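4.2 The placemat as a boundary

In the interviews of the first round, most participants told us that a placemat "keeps the table clean". When we asked them to clear a place in parts, with one object left for later, we found a second use which they did not mention. The mat shows where the place of one person begins and ends. Objects which stand on the mat are treated as belonging to the meal, and objects outside it are moved freely by anybody.

The difficulty starts when a tray is brought to the table. A tray needs much space, and in a small kitchen there is usually no free surface of its size next to the setting. In the Panyasiri apartment, where we did the May sessions, the tray was very often put down partly over the mat. We call this situation an overlap. Figure 6 gives four views of one setting with an overlap: a striped woven mat, a dark round plate, and a mint-green tray with rounded corners.

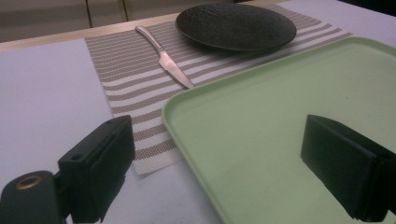 Figure 6. Setting with overlap. The knife and the plate are on the mat; the tray covers its lower right part. The other views of the same setting are placed in the text below.

We coded 60 settings in total, and in 20 of them there was an overlap. The coding was done by the first author and repeated by Sivaprasad Iyengar, who did not know the answers of the participants. The two coders agreed in 94 percent of the decisions. The remaining cases were discussed until we had one code for each. Most of the disagreement concerned cutlery lying close to the rim of a tray – one coder read it as "still in use" and the other as "to be removed". 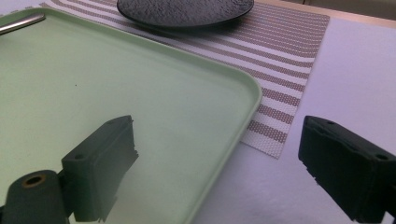
Photo: Sustside table study, Panyasiri apartment

The color of the mat had some influence on the coding work. On a plain mat it is hard to say from a photograph how far a tray has been pushed over it. With stripes it is easier, as the bands give a kind of ruler and a coder can compare which bands are covered from one view to another. For this reason we used only striped mats after the pilot. We do not believe that the stripes changed the behavior of the participants, but we did not test this.

A second point is the rim. The trays in our set have a low rim, and a low rim does not stop the hand very much. Participants slid a plate against it, then lifted it over. With the deeper tray from the pilot, they lifted the plate from the beginning and put it down from above. The low tray was preferred by most of them, also by those who had complained that small things slide on it.
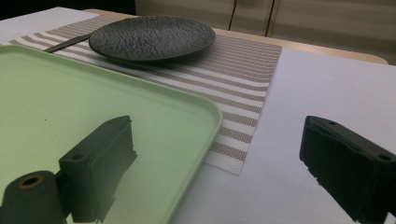
4.3 What stays on the mat

The plate was in most cases the last object to leave. Cutlery went first, and it was often laid on the tray in a diagonal direction, without care for order. Several participants said that cutlery "will be washed anyway". The same persons placed the knife very exactly when they were setting the table, so the order seems to matter only in one direction.

When the plate was at the far side of the mat and the tray at the near side, people had to reach over the tray. Six participants solved this by turning the tray, and others pulled the whole mat toward them with the plate on it. The second solution surprised us. 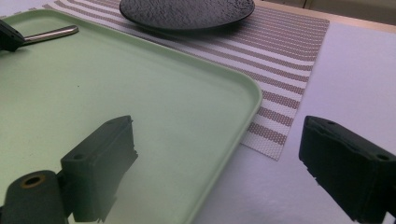 It was used also by participants who had described the mat as something fixed, which "you put down once". Pulling the mat brings the plate closer, but it moves the boundary too, and after this movement the tray and the mat could no longer be treated as two separate areas. We return to this in Section 5, where the Felell mats with a heavier weave are compared with the light ones.

One limitation should be named already at this point. All sessions were held at a table with enough light and with no other diners. At a family meal there would be more mats, and more overlaps, and probably less patience.

Comments (3)

tableware_reader: Did you consider round mats? I have them at home and my tray never fits next to them.

M. (author): Thank you for the question. We had two round mats in the pilot, but the overlap was difficult to code, so we left them out.

kitchen_notes: The part on pulling the mat is exactly what my mother does. I always told her the glass will fall.

Related items
Drying racks and the use of the second sink
Where do the spoons go? Drawer order in shared apartments
Sirnillow working notes: wiping the table before or after clearing

Contact the editors | © Sirnillow Papers on the Home | Back to top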